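Can a robot do the boring jobs yet? (bench work, washing up, anything)

Home > General Workshop Chat > Off Topic but Useful

tapley_r
Right, settle something for me and the lads. We run a small shop doing hinges and brackets, and the dullest job in the place is taking little blocks off the bench and putting them in the fixture. Pick up, turn, put down, all day. My brother-in-law reckons a robot could be doing that by Christmas and the dishes at home the year after. I reckon he's been watching too many clips.

I've had a quote from Bevico for an arm on a table and the figure made me sit down. Before I spend anything I've been playing with a simulated cell at home in the evenings, just an arm, a gripper and a small block on a white table.

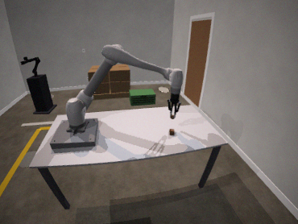

I've got it picking after a fashion. Last night I set it going before tea and let it do 100 goes with the block put down in a different spot each time, and it fluffed 19 of them. Now to me that's rubbish. If one of my lads dropped one in five I'd be having a word. But my brother-in-law says that's the hard bit done and the rest is tuning. Is it? Has anyone here got one earning its keep in a small shop? Not a car factory, I mean four blokes and a kettle.

Roy T.

hayleyd
Hiya Roy. We've got one! Goossens arm, second-hand, feeding a press, been in since last November. It does 400 parts on a good shift and I wouldn't be without it now. But (big but) every part turns up in a tray, same way up, same place. We spent longer on the trays than on the robot. If yours are coming off the bench any old how then you're asking it a much harder question than we ever asked ours.

I'd say your brother-in-law is half right about the shop and miles out on the dishes. My sink on a Saturday morning would finish any robot off.

pilk
Got to disagree with "the hard bit done". Getting from nothing to four out of five is an evening or two, as you've found. Getting from there to the point where you can go and have your dinner without listening out for it took us most of a year, and ours was only putting caps on tubes.

Also what are your 19 misses? Is it missing the block altogether, or getting hold of it and losing it? Those are two different problems and you'll want to split them before you touch any settings.

(Other Roy, for anyone getting muddled. Roy Pilkington, we've met at the Serlow open day.)

tapley_r
Ha, I remember, you had the van with the dodgy door. Mostly it gets there and pinches one corner, so the block skids or comes up skew-whiff. A few times it just closed on nothing. I've not split them out properly, I'll do that.

imogen_a
Can I be the miserable one? I clean holiday lets for a living and I hear this every year. Next year it'll make the beds, next year it'll do the bathroom. I had one of those Zereo mopping things and it was fine on a bare floor and useless the minute there was a bath mat. Picking up a block off a table with nothing else on it isn't a chore. A chore is a table with jam on it and somebody's keys and a wet towel, and you have to know the towel goes in the wash and the keys don't.

So my answer is no, and I don't think it's close.

lacey_b
Oh I don't know Imogen, I think that's a bit harsh! My dishwasher is a machine doing a household chore and I'd fight anyone who tried to take it off me. Same with the washing machine. We only call it a robot when it doesn't work very well yet.

What I can't get anyone to sell me is the bit between. Loading the thing. Emptying the thing. Pairing socks!! I'd pay proper money for socks.

imogen_a
Fair point on the dishwasher. But you said it yourself, the bit between is the job. I can fill a machine. It's the deciding and the fiddling that takes my morning.

pilk
Lacey's right and Imogen's right, which is annoying. A dishwasher works because somebody gave up on copying hands and built a box that squirts water. Roy, have you thought about a vibrating feeder and a chute? No arm at all. Would cost you a fraction of what Bevico are after.

tapley_r
I did look at a feeder. Trouble is we do short runs and the sizes change, so I'd be forever swapping bowls. That's what got me on to arms to begin with.

Anyway I've had another couple of evenings on it. Split the misses like you said and pilk, you were bang on, nearly all of them were the gripper coming down a touch off to one side. I slowed the last bit of the descent and made it square itself up over the block before it goes down.
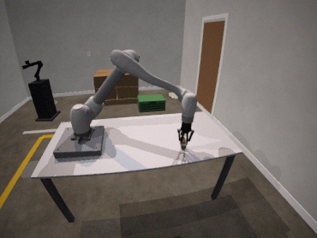
Big overnight run after that, 3278 goes, laptop fan howling on the kitchen worktop and me in trouble for it. The misses are well down, I make it around one in fifty now. So I'm a bit less sniffy than I was on Monday. Still wouldn't leave it alone with a customer's parts.

hayleyd
One in fifty is decent! But please don't take that number to Bevico as if it's real. We mocked ours up on the computer first as well and it was lovely, never put a foot wrong, then the actual parts turned up with a bit of oil on them and they slid about like fish. Your pretend block is always exactly the size you told it. Ask for a trial with a bucket of your own parts, burrs and swarf and all, and stand there for the whole afternoon while they run it. If they won't do that, walk.

pilk
Seconded. And get them to run it after dinner as well, when the sun's come round. Ours went blind at two o'clock every day until we put a blind up over the roof light.

imogen_a
See, it needs its curtains drawing for it. I've got guests less bother than that.

lacey_b
Imogen I'm sending you my socks.

tapley_r
Trial it is then. I've rung them and they're not keen on the bucket idea but they've not said no. I'm going to mix in a few of the worst ones off the bandsaw. Does anyone know if you can hire an arm for a month? I'd feel happier paying rent on it than buying outright, and it'd shut my brother-in-law up one way or the other.

hayleyd
You can, the place we got the Goossens from does it by the month. Check who pays for the guarding though, ours wasn't in the price and it stung. I'll dig the number out and message you tonight.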